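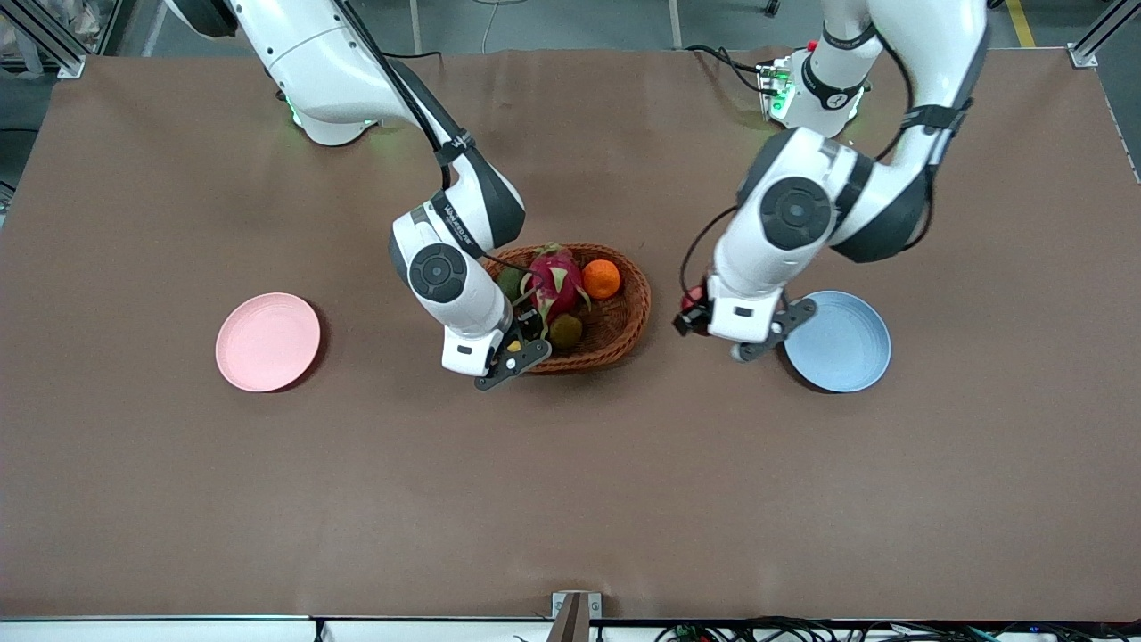

Hello all,

Thank you to everyone who wrote after the open day at Tamar. I answer Bilal's message here on the list, as three other people asked me nearly the same thing in private.

On August 1, 2025, Bilal Semaan wrote:
> Elias, I could not come to the open day because of the train. Can you
> tell us what they showed with the two arms? Our group at Pendeo is
> thinking about a similar table and I would like to know: is it one
> program for both arms or two, how do they handle soft fruit, and is it
> worth asking for a second visit? Also, did they say anything about the
> grippers? Last time they were still changing them.
> Bilal

I will try to go in your order.

One program or two: it is one. The person at the table, from the Paston group, explained that both arms receive their commands from the same controller, 14 numbers at each step, seven for each arm with the gripper included. Before July they ran the arms separately and had to put in waiting times by hand. They do not want to go back to this.

The task is to take fruit from a wicker basket and put it on one of two plates, pink or light blue. A visitor says which fruit and which plate. The basket had a dragon fruit, a mandarin, a kiwi and a small green one whose name I did not catch. The basket is more difficult than it sounds. It has a thick rim, so the fingers must come down at a steep angle, and when both arms want to enter at the same time one of them has to give way. I saw it happen twice that the left arm stopped over the blue plate and waited until the other was out.

Soft fruit: they limit the closing force and they do not measure more than this. The kiwi was fine in all the tries I watched. The dragon fruit was the problem, because the leaves bend and the fingers close on a leaf and not on the body. They said they have 153 recorded tries with dragon fruit and 44 of these ended with a drop or with no grasp. I wrote the numbers down during the talk, so please ask them before you put them in a report.

Grippers: both arms now have the same two-finger type in dark gray. I asked if they will try suction again and the answer was no, not this year.

A second visit: yes, I think so, but go with a small group. With the crowd it was hard to hear, and the questions after the talk were cut short. Chantharasri is the contact for visits and answers quickly. It would help if you bring your own fruit, or at least say before which kind you want to see.

One thing I forgot to ask is how long the calibration takes after they move the table. If somebody else was there in the afternoon and heard this, please write to the list.

Best regards,
Elias Issa

To unsubscribe, write to the list owner | List archive | Back to top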